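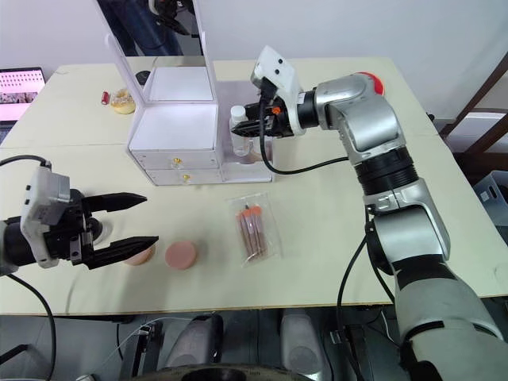

About Siltura

Hi, I'm Ye-rin, and I sort out makeup for a living. That sentence still makes my mother laugh, but it's the quickest way to explain what Siltura does. We help people get their dressing tables, bathroom shelves and overstuffed cosmetic bags into a state where they can find the lipstick they want at seven in the morning without tipping everything onto the bed.

I started doing this for friends. I was working in the beauty department of a store in Vivimberg (lovely job, terrible on the feet) and I spent my lunch breaks listening to people tell me they'd bought the same brow pencil again after losing the last one. So I'd go over to somebody's apartment on an evening off, we'd pull everything out, put the kettle on and go through it. Then friends of friends started asking, and then someone I'd never met offered to pay me! I borrowed 2,000 dollars from my brother-in-law, bought a lot of drawer units, had some cards printed and gave my notice in May.

What we do

Mostly we come to you. A visit takes a morning or an afternoon, and you should plan to be there for it, as we're not going to decide on your behalf which blush you love. Everything comes out onto one clear surface. I like a pale tabletop for this, and if yours is dark I'll bring a cream cloth to put over it. Little things vanish on dark wood.

Then we group. Brushes with brushes, sponges with sponges, anything with a cap that leaks off on its own for a minute while we wipe it down. We check the dates on whatever has a date and have a sniff of whatever doesn't. You'd be surprised how much goes in the trash at this stage, and how cheerful people get about it.

After that we put things back, and that's the part I could talk about all day. My own favorite for a small table is a little white unit with two drawers and gold knobs, with a clear compartment at the side for bottles. Tall things stand up in the open where you can see them, flat things like powder puffs and compacts go in a drawer, and the stuff you reach for every single day gets the front spot. If your brushes travel with you, keep them together in a clear zip bag. Coppery handles, black handles, fancy ones, cheap ones - they all roll off a table just as fast.

We also run an evening class in the old Lumbantobing building, upstairs, where you bring your own bag and a shoebox and we do it all together around the big tables. It's noisy and people swap things, and there are always snacks. I do ask that you wash your hands after a doughnut before you go near the brushes. Glaze is murder to get out of bristles.

The small stuff

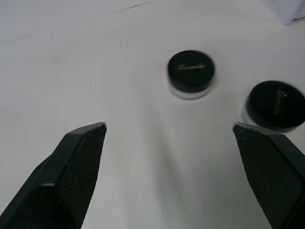 Creams and balms are where most of my customers come unstuck. They're small, they multiply, and so many of them come in nearly the same container that you end up opening every one to find your eye cream. My rule is to keep them flat on a shelf or tray in a single layer, never stacked. A pair of little frosted jars with black lids and gold lettering on top looks gorgeous side by side on a white surface, but if the lids match, the logo isn't going to tell you which one is for nighttime. So we put a tiny dot of a label on the lid or the base, your choice. Jin-sol thinks the lid, I think the base, and we have been having this argument for as long as we've worked together.

The other thing about small jars is the drawer they live in. If it's deeper than your finger is long, you'll lose them at the back. We sell a shallow tray called the Nernier that we came up with after I got fed up with cutting down cardboard boxes. It has low sides and no lid, it wipes clean, and it comes in white or clear. We had 1,000 made the first time and I stored them in my hallway, which my neighbors remember well. We've got a proper stockroom now.

Who we are

Jin-sol Na was my first customer who wasn't a friend, and she ended up joining me. She does most of the home visits on the north side of town and she's far better than I am with people who feel embarrassed about their mess. (Please don't be. We've seen it all, and mine was worse.)

Maximiliano Robles looks after orders and the stockroom. If you've bought a tray from us, he packed it. He used to do theater makeup, so if you're a performer with a kit the size of a suitcase, ask for him - he'll come out on a visit if we can get someone to cover the packing.

Kamran Golestani teaches the evening class with me and keeps our booking calendar in one piece. When you email, you'll usually get Kamran first. He's quick.

And Ye-ji Yook comes in during the busy months before the holidays and again in spring, when everyone suddenly wants to clean out their cupboards.

How we like to work

We don't sell makeup and we don't take money from anyone who does, so if I tell you to keep a jar it's just my opinion that you should keep the jar. We won't push a tray on you either. Plenty of visits end with everything back in the furniture you had to begin with, only in a different order, plus maybe a glass tumbler from the kitchen for the brushes.

We don't photograph your things without asking, and we don't mind kids or dogs or a sister who wants to sit on the bed and offer comments the whole time. Sisters are useful, they know what you never wear.

Whatever you decide to part with and hasn't been opened, we can take to the women's shelter we work with, as long as it's in date. Opened things go in the trash, sorry. The empty containers we wash out and recycle where we can. Maximiliano has a whole system for pumps and springs, ask him about it only if you have time.

We charge by the visit and the price includes labels, wipes and the cloth I mentioned. Two people sharing a bathroom can book a single visit together, and that one tends to run longer, so we'll probably suggest the morning.

Getting in touch

Email is best, through the contact page. Tell us what kind of space you've got, whether it's a table or a shelf or a bag, and whether you'd like us to bring any storage along for you to look at. A quick snapshot helps, however bad it looks. The class fills up early, so put your name on the waiting list if it shows as full, and Kamran will write to you when a seat opens up.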